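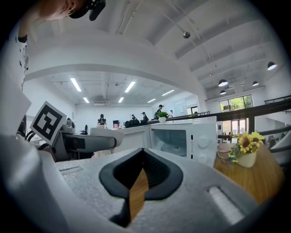

**Figure 2.** Table-placed microwave oven with a potted plant on top; a second white appliance stands to its left and a round wooden tabletop to its right.

## 4. The surface around the oven

Section 3 dealt with when and how often people in the study reheated food. This section is about where the oven stands and what is kept on, beside and in front of it. We treat the oven and the surface around it as one working place. A person who heats a plate of food has to set the plate down at least once, usually open a door with one hand, and find somewhere for the lid, the spoon or the towel. How easy this is depends on the oven less than on the space next to it.

### 4.1 Material

The material comes from 28 households in Trultska, all living in apartments managed by Trestar. Each household kept a reheating diary on printed Ekau sheets, with one line per use of the oven. Almost 4,000 lines were returned. After removing lines with no time of day, lines that described the stove or the oven proper, and duplicates entered by two members of the same household, 2,724 lines remained. These are the lines used in this section and the next.

The diary asked for the food, the dish it was heated in, the place where the dish was set down before heating, and the place where it was set down afterward. The last two columns were added in June, when the trial sheets showed that people were writing this in the margin anyway. Anca Dinu also visited each apartment and drew a plan of the oven and its surroundings at a fixed scale. The plans show the reach of the open door, the objects on the same surface, and the nearest free surface outside it. Residents were asked not to tidy beforehand. Some had tidied, and where they told us so, it is marked on the plan and the usual arrangement was drawn from their account.

We use three terms. The *home surface* is the surface the oven stands on. The *landing place* is where a hot dish is set down when it comes out. The *resting objects* are things kept on or beside the oven that have no part in heating food, such as plants, mail, vases, radios and fruit.

### 4.2 Counter, shelf and table

Ovens in the study stood in three kinds of place. The first was the kitchen counter, which is where the Trestar kitchen plan puts the outlet for it. The second was a shelf or the top of a low cabinet. The third was a table, either one used for meals or a smaller one brought in for the oven.

Counter ovens had the most equipment near them and the least free surface. They usually shared the counter with a kettle and a dish rack, and the landing place was often the stove top with the burners off. Several residents described this as a bad habit. One wrote on the diary sheet that she had melted the bottom of a plastic tub that way and had gone on doing it with china.

Shelf ovens had almost no home surface to speak of. The oven filled the shelf from side to side and the dish had to be carried straight to another surface. Residents with shelf ovens wrote the longest notes about carrying. They were also the most likely to heat food in a mug or a small bowl with a handle, and the least likely to heat a full dinner plate. We do not know whether the shelf led to the small dishes or whether people who liked small dishes put up with the shelf.

Table ovens are the group this section says most about. Earlier work on kitchens tends to treat an oven on a table as a stopgap, something done until there is room on the counter. The residents did not describe it that way. Most had moved the oven to the table on purpose and had left it there. A table can be reached from more than one side, it is lower than the counter in these apartments, and a dish can be slid or set down without turning around. Older residents named the height most often. Families with children named it too, but as a drawback.

Where the table was also used for meals, the oven had usually been pushed toward one side, and the places at the table had shifted to match. The chair nearest the oven was then either moved away or kept for the person who did the heating. In the Marinescu household the seat next to the oven had become the seat of whoever came home last — food was heated and eaten in the same spot, and the plate never left the table.

### 4.3 The top of the oven

The top of the oven was rarely empty. Plants were the most common resting object, followed by paper of one kind or another: mail, school notices, the warranty for the oven itself. The plant in Figure 2 is typical in its size and in its position near a back corner. Small pots were placed toward the back in nearly all the plans, which keeps the front edge of the top free for a short stay by a lid or a folded towel.

Residents treated the top as a shelf of its own, with rules. Things that lived there had to be light, had to be low enough not to tip when the door was pulled, and had to be of no use during cooking. A salt jar put on top of the oven did not stay long. It was taken down for use and then left somewhere else. A plant stayed, and so did papers, since neither was wanted while food was being made.

The pull on the door mattered more than we had expected. On light ovens with a stiff catch, opening the door moves the whole oven a little on a smooth table. Residents had answers to this: a cloth mat under the feet, a hand held on top, or a wall close behind. The hand on top was by far the most common in what we watched during visits, and it goes some way to explain why the front half of the top was left clear even where there was plenty to put there.

### 4.4 Door swing and the landing place
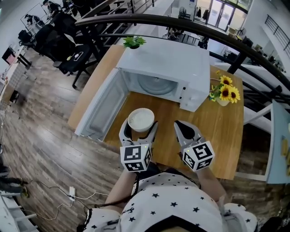
The landing place has to be on the side the door does not use, and this simple fact explains much of what we found on the tables. All the ovens in the study had a side-hung door. When such a door is fully open it takes up a strip of table that may be as wide as the oven itself, and anything standing there must be shorter than the bottom edge of the door or must be moved. With the door swung fully open to the left, as on the table shown in this section, the left part of the tabletop is taken, and a bowl of what looks like white rice is held directly in front of the open oven. The right side is the natural place to set it down. On this table, that side holds a small white vase of artificial sunflowers, so the free surface near the opening is mainly the front of the table.

This arrangement, with the decoration on the control side and the dish handled from the front, was common among table ovens. Residents put flowers, real or artificial, on the side where the door would not hit them. That is also the side where a hot dish would most easily go. The two uses compete for the same small area, and in the plans the flowers usually won. The dish was then set down at the front edge, on a mat or straight on the wood, or held in one hand while the other hand shut the door.

Diary lines from households with a resting object on the control side bear this out. They give "front of table" or "my place" as the landing place more often than lines from households where that side was kept free. They also mention a second person more often, someone who shut the door or pulled out a chair. Counter households almost never mention a second person in this column.

Bowls and plates differed here. A bowl could be held by the rim or from below and set down in a small gap. A dinner plate could not, and residents moved things out of the way for a plate that they would not move for a bowl. Rice, soup and porridge were mostly heated in bowls in all three kinds of household. Mixed leftovers were heated on plates where there was room, and in bowls where there was not, sometimes with a note that the food "looked worse" that way.

### 4.5 Neighbors on the same surface

A second appliance beside the oven changed the picture again. Where one stood on the hinge side, residents had either turned the oven a little toward the front of the table, so that the door cleared it, or had become used to opening the door only partway. Partial opening was sufficient for a mug. For a plate it meant tilting, and tilting was the most common cause of spills in the diaries. Turning the oven solved this but used up more of the table, and two households had gone back to the straight position after a short trial.

Residents seldom considered moving the second appliance. It had been given its place by the outlet or by the length of its cord, and the oven was expected to fit in beside it. The same held for plants and flowers, though for other reasons. When Dinu asked what could be moved to make room for a hot dish, people pointed first to papers, then to fruit bowls, and only after some thought to the plant or the vase. One resident said she would sooner buy a bigger table.

The plans therefore show a fairly stable order in which surface is given up. Section 5 takes this order and compares it with the times of day in the diaries, when more than one person needed the table at once.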